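A day at the Rowlands physics open house

I almost skipped it. The open house at the Rowlands Institute happens once a year, always in August, and always when I've promised to be somewhere else. But Nest Phillips talked me into it (she did her diploma there and still has opinions about the coffee), so off we went on the early train with sandwiches and far too much sunscreen.

We started in the Gisero building with the cold atoms people, and I could have stayed all morning. The first room is mostly mirrors, hundreds of tiny ones on a table the size of a garage door, with a red beam bouncing between them. Celeste Patrício, a postdoc in the group, gave the tour. She works on what happens when a quantum system slowly forgets it was quantum, and she explained it with two tuning forks and a roomful of people humming. I won't try to repeat it, but I got it for a good ten minutes!

She also let us look at her lab notebook, page 112, where a whole night of data has a single line through it and the word "door." Somebody had opened one. The lasers didn't like that.

Then down to the basement for the Altetti trap, which holds charged particles in a vacuum can you could mistake for a pressure cooker. The queue was long – 63 people on the sign-up sheet when I added my name – but they move you through quickly. A boy ahead of me asked how you know there's anything in there, and the student running it looked so happy to be asked.

Lunch was on the lawn. Nest was right about the coffee.

In the afternoon I went to the Jirkier lecture, which is named after the hall and has nothing to do with anyone called Jirkier, as far as I could find out. The topic was collisions of wave packets, with lots of animations, and it ran to 70 minutes. The last part got very mathematical and I drifted a little, but the question session was great. Someone wanted to know whether two packets can pass straight through each other, and the answer was a cheerful "it depends" followed by a full blackboard.

We finished in room 2148, up in the theory corridor, where the doors are covered in cartoons and old conference posters. Nest found her former desk. It has a much nicer chair now.

Next time I'd go straight to the basement first and do the mirrors after lunch. The smaller talks are in December, and I've already put my name down for the one on decoherence.

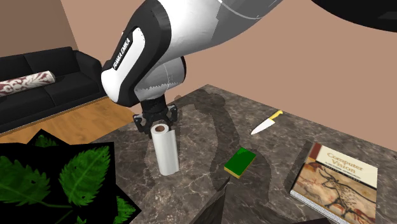
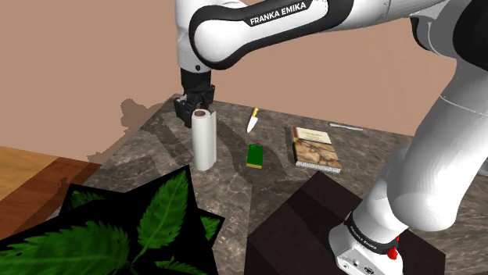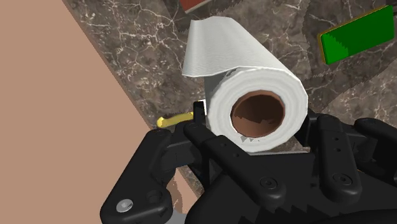 Computer renderings: a paper towel roll and a black gripper, with the roll on its side in the last one.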